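# About Piltico

Piltico is a small workshop in Luvutgate that inspects, cleans and regrades used headsets for schools, call rooms and gaming clubs. We started in February with one bench and a shelf of returns. We now run 4 benches and stock spare parts for 94 headset models.

## What we work on

Most of our intake is over-ear headsets with a plastic shell, fabric cushions and an attached cable. Each unit is logged on arrival and checked in a fixed order: cable, cushions, sliders, headband. The cable comes first. Wear at the plug or at the ear cup accounts for most of the faults we record.
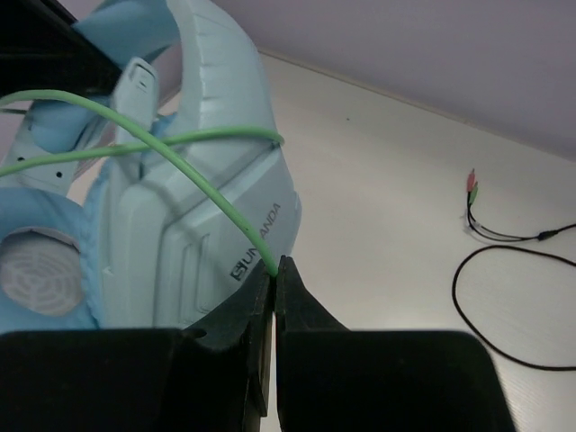
*Light-blue headset with a light-green cable.*

Shells are wiped with a mild cleaner and a soft brush is used in the grooves. Cushions are graded separately from the shell – a good shell with worn cushions goes back on the shelf until a matching pair is in stock. We do not mix cushion colors within a pair.

## Headbands and cables

Headbands are checked for cracks and for even tension. The inner and outer faces are looked at under the same light, as fine marks show up differently on glossy and matte plastic. 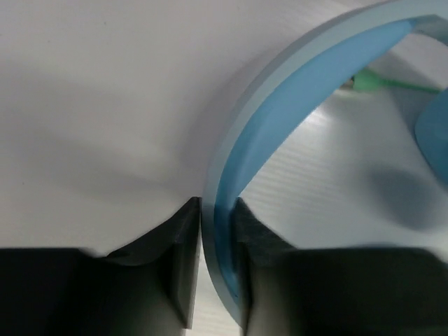
Cables are straightened by hand and coiled loosely for storage. Tight coils are not accepted at final check. A unit that passes is bagged, labeled with its grade and held for 12 days before shipping.

## Grades and records

Grades follow the Plallness sheet, our in-house scale, which has 9 levels. Levels 1 to 3 are sold for parts only. The sheet was last revised on December 29, 2018 – older labels remain valid.

Returns and bulk orders go through our Venter counter. Please include the model name and cable color with each request.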